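Last updated: 3 June 2020

Westside Salon: Hygiene and Equipment Checklist
Completed by Bohdana Bondarchuk. Comments checked by Fouzia Tarar.

Mark each line Yes, No or N/A. Anything marked No needs a comment and a name.

1. Backwash area

Basins free of cracks and chips: Yes
Hair traps emptied at close: Yes
Water temperature steady at all basins: No
Comment: The end basin runs hot when the one beside it is turned off. Kamran has asked the plumber to look at the mixing valve. Until then test on the wrist before every rinse and keep a hand in the flow.

Neck rests wiped between clients: Yes
Floor dry, mat flat: Yes
Comment: Mat replaced. The old one curled at the corner nearest the door.

2. Combs, brushes and scissors

Loose hair removed before soaking: No
Comment: Two brushes in the jar still had hair at the base. Disinfectant does not reach the bristles if hair is left in. Clean with the rake, wash in warm soapy water, rinse, then soak.

Disinfectant jar made up fresh today: Yes
Comment: The measuring jug is marked at 600 ml. Fill to the line, then add the concentrate as it says on the bottle. Do not top up yesterday's jar.

Scissors dried and oiled: Yes
Clipper guards complete: No
Comment: Number 3 guard has a broken tooth. Thrown away. Junaid Ghauri to order another.
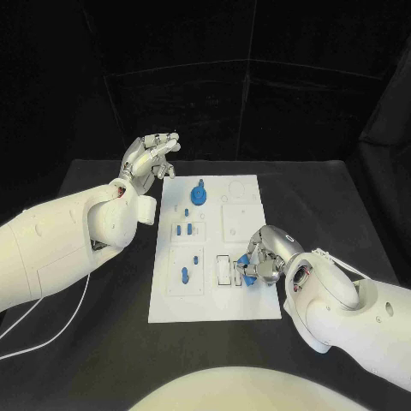 Wooden-handled brushes should not be left in the jar overnight. The handles swell and the bristles work loose. Danish Abbasi has moved the wooden-handled brushes to the top drawer and they are to be wiped with spray only.

3. Colour and chemical storage

Lids on, labels readable: Yes
Peroxide kept away from heat: Yes
Comment: Moved off the shelf above the towel dryer after the November check. Still in the new place.

Gloves in small, medium and large: No
Comment: Small has run out. Staff were wearing medium, which slip. One box on order.

Patch test cards filled in: No
Comment: Three cards had no date. A card with no date counts as no test. The client must be tested again before any colour goes on. This includes regulars.

Clestumance scalp oil, pump clean: Yes
Comment: Use on unbroken skin only. Ask about nut allergies first and write the answer on the card.

4. Electrical

Leads free of splits: No
Comment: Dirnetti dryer at station 5 has a split where the lead meets the handle. Unplugged, tagged and put in the office. Do not tape it.

Hood dryer filters clear of lint: Yes
Hot tools on heatproof mats: Yes
Sockets away from basins covered: N/A

5. Towels and gowns

Clean and used towels kept apart: Yes
Fresh towel for each client: Yes
Used towel bin has a lid: No
Comment: Lid is cracked and does not close. Steyn have the same size in stock, Kamran to collect.

Result: open items to be closed before the next check. Bohdana will look at the mixing valve and the dryer first.

Signed: B. Bondarchuk, F. Tarar

Contact the salon office | © 2020 Westside Salon | Back to top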